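Management at Peditz wants the sorting bench automated by March, and I've been told it frees us up. Freed for what, I asked. No reply yet.
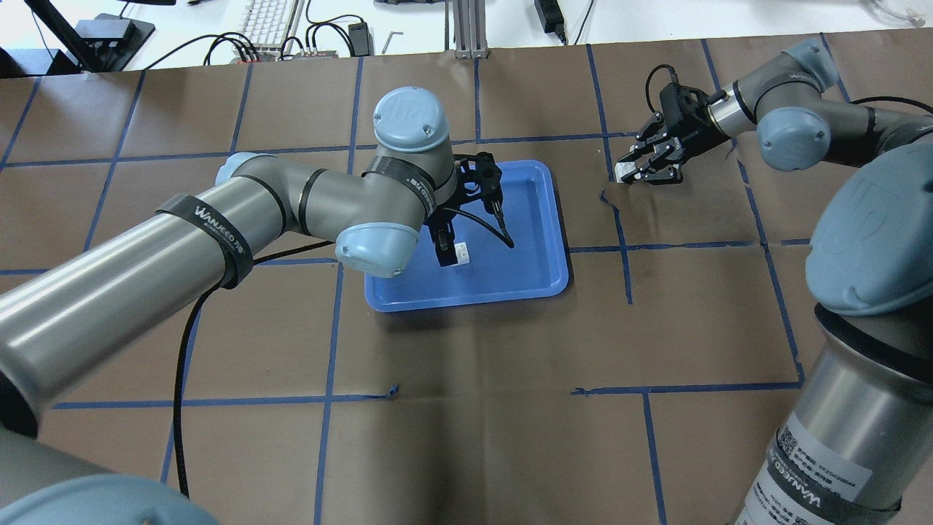 Kushwaha reckons 2,000 parts a shift. I do 800 with a cup of tea going, and I'm home by five.
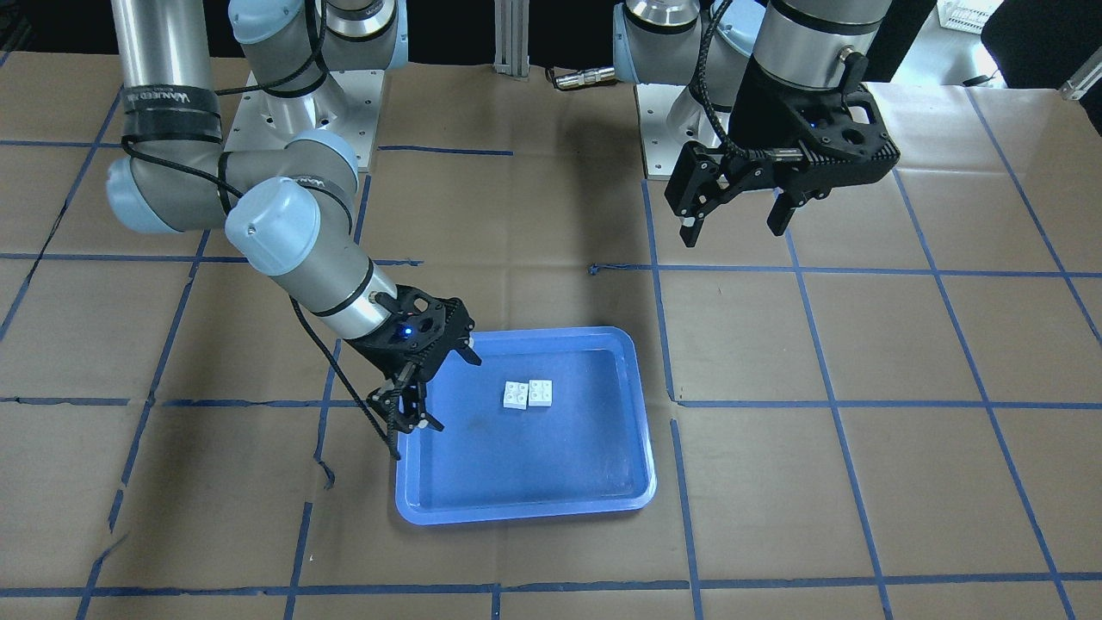

My job title is now "cell attendant", same pay. I used to pick parts; now I watch. Two toy bricks in a blue tray is a long way from a bin of greasy fittings – let's see it do those.

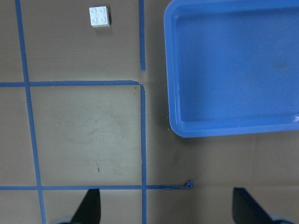
Ewan Buchanan reckons I'm being sour and my shoulders will thank me. Maybe. His roster wasn't cut. 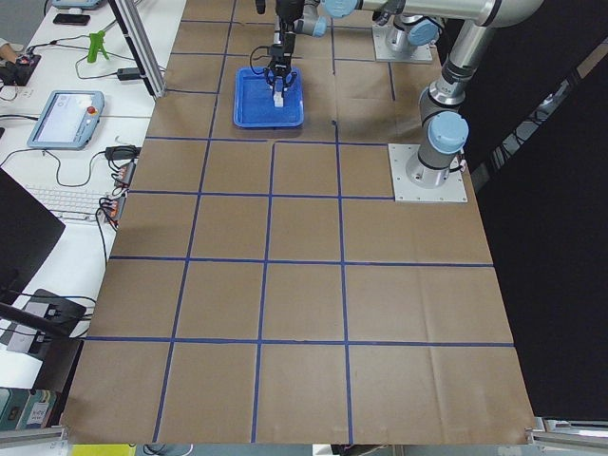
Both arms at the taped-up table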